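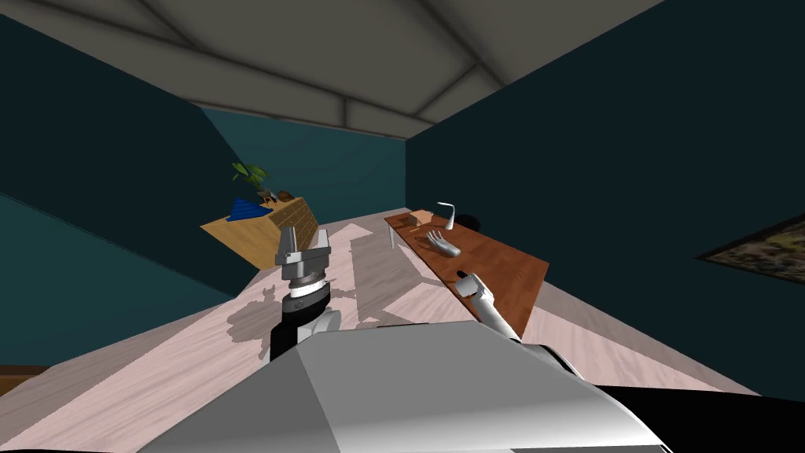 Levmont moves desk-clearing trials into simulation; operators to keep final sign-off

February 20, 2018 - Levmont, which runs serviced offices and an archive handling business, has put the first stage of its Plorkard automation programme into use. Plorkard is a two-armed robot controller intended for evening work in furnished rooms: clearing desks, returning small items to storage and setting rooms out for the next day. From this week all new Plorkard routines are written and tested in a simulated room before they are released to a machine on site.

The change affects 300 staff in the facilities division. Until now, routines were taught on the office floor after closing time, with one operator holding the stop control and another recording results on paper. Rooms had to be taken out of the booking system for the evening, and a routine which failed late in a shift was usually carried over to the next one.

Under the new arrangement, operators work from a desk at the Brarnero building during normal hours. Each routine is run against a furnished room model containing a desk, a dresser and a framed picture on the wall, along with small items of the kind left out at the end of a working day. The operator may move the furniture, alter the start position of either arm and repeat the run from the same point. Joint positions, gripper state and contact events are written to a log at each step.

Levmont completed 916 simulated runs during the pilot. Runs were graded by the operators and not by the software. A routine is put forward for site use only when two operators have reviewed the log separately and recorded the same grade. Where the grades differ, the routine goes back to its author with both sets of notes attached.

The pilot showed that most rejected runs came from the approach to the work surface. Arms that reached a desktop cleanly from the open side of the room were prone to poor clearance when working close to its edge or beneath it. The approach rules have been rewritten as a result. The planner now treats the underside of a desk as a separate surface with its own clearance value, and a routine that brings one arm near the other has to state which of them gives way. 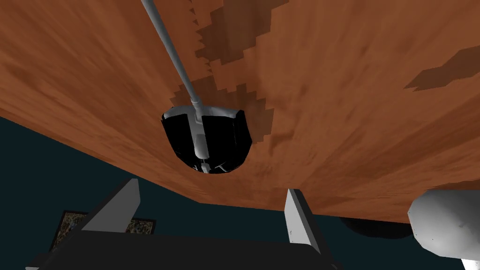
Butkienė said the daytime hours were welcome but that the reviewing was heavier work than it looked on the rota, and that two people reading the same log at the end of an afternoon would miss the same things. She asked for reviews to be booked in the morning, and for time spent on them to be shown separately from time spent writing routines. Both requests have been accepted and take effect in March.

Further changes to working practice are as follows.

Evening teaching sessions will stop at all sites. Staff whose contracts include an evening allowance will keep it until their next contract review.

Facilities assistants may apply to train as routine operators. The course is held at Brarnero during paid hours and covers log reading, grading, room modelling and safe stopping. No programming experience is needed.

Site stop controls remain in place. A routine which has passed simulation must still be attended by a trained operator on its first run in each room. The attending operator can withdraw it without giving a reason at the time; a written note is due by the end of the following shift.

Room models will be kept by the site teams. If furniture is moved or replaced, the model must be updated before the next routine is released for that room. Existing routines are suspended until this has been done.

Levmont will not use Plorkard logs in staff appraisal. Logs carry a routine number and a grade, and reviewers' names are held in a separate record open only to the training desk.

The second stage covers shared meeting rooms and will use the same grading procedure. Its start depends on completion of the room models.

Enquiries about the programme should be sent to the Levmont press desk, Brarnero building. Staff questions about rotas and training should go to the site team in the first instance.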